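Stavton Soap Dish Sessions, a set of short tabletop tidying recordings. One dish, one small block, one clear table, over and over, and I still think it's the most fun thing we've put together.

Maintained by Celina Zieliński, with Amr Mahrous and Meriem Cherkaoui. Last edited 20 Dec 2025.

## Why soap dishes

We started with a whole bathroom shelf. Cups, toothbrushes, a comb, folded washcloths, the works! It looked great and it was miserable to label, so Meriem suggested going down to the smallest chore that people still recognize as a chore: something small is lying on the table and it belongs in its dish. Everybody knows what "done" means. You can say it in five words, and you can tell from across the room.

What surprised me is how much variety is left after you strip it down like that. A block can lie flat, on its long edge, or on its end. It can be an arm's length from the dish or touching it. The dish can be right way up or flipped over, and a flipped dish makes it a two-part job.

## What's in the set

| Part | Sessions | Notes |
|---|---|---|
| `main` | 1,373 | one block, one dish |
| `flipped` | 466 | dish starts upside down |
| `pairs` | 46 | two blocks, one dish, small but lovely |

Each session is a folder with a video, a `start.txt` and an `end.txt`. The two text files are written by a person in ordinary words, one or two lines each. A typical start note reads "pink block in the open, turned at an angle, dish off to the left." We don't fix spelling in the notes.

The objects:

- **Dishes.** Shallow and oval, in a few colors. The yellow ones are the favorites by a mile because they show up so well on a pale top.
- **Blocks.** Small and rectangular, soap sized or a bit under. Labels say `block` whatever the thing was sold as. Lajos Deák spent an entire afternoon sorting soaps from erasers before we agreed that it didn't matter.
- **Extras.** Only in `pairs`, where a second block comes in.

## Table setup

Clear the top first. Crumbs, tape ends and pens all go. Dish on one side, block anywhere you like as long as it isn't already in the dish. We swap sides often so that left and right both get their share.

Please don't line things up neatly! Early sessions have blocks sitting perfectly square to the table edge, which is how a careful person puts something down and how a soap almost never lands at home. Drop it from a few inches up and leave it where it stops.

## Labels

`where` is the block's position in plain terms: `left`, `middle`, `right`, `near`, `far`. Two can be combined. If you're torn, pick the one you'd say out loud to somebody standing next to you.

`turn` is `square` or `angled`. Anything you can see is off square counts as angled. 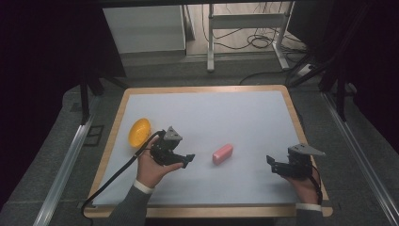

`dish_side` is judged from where the person is standing, so `left` means their left. This trips up new labelers more than anything else in the card, and it's worth reading twice. Ayman Salem rechecked 557 of the sessions in `main` for exactly this and corrected the ones that had been written from the opposite side.

`done` is `yes`, `no` or `partly`. A block leaning on the rim is `partly`. A block in a dish that is still upside down is `no`, even when it balances beautifully.

## Known gaps

- Pale tabletops are everywhere. Darker tops would help a lot, and we'd love contributions.
- No wet soap. Amr tried it once and the carpet had opinions.
- Notes get shorter as a recording day goes on. You can practically see lunch coming.
- White blocks on a pale top are hard to find in the video, and we've left them in.

## Contributing

Sessions from other tables are very welcome. Use the same folder layout, write your own start and end notes, and add your dish to `objects.md` with its color and shape. Odd dishes are great. We have nothing with a lid yet and nothing with drain slots, and both would be wonderful to have.

If you disagree with a label, open an issue with the session folder name and say what you'd call it. Meriem reads all of them.

## Next

In January we're adding `Foditz`, a part with two dishes and a block that has to go in the one with the matching color. The first notes are already in the `drafts` folder, unsorted, and you're welcome to poke around in there.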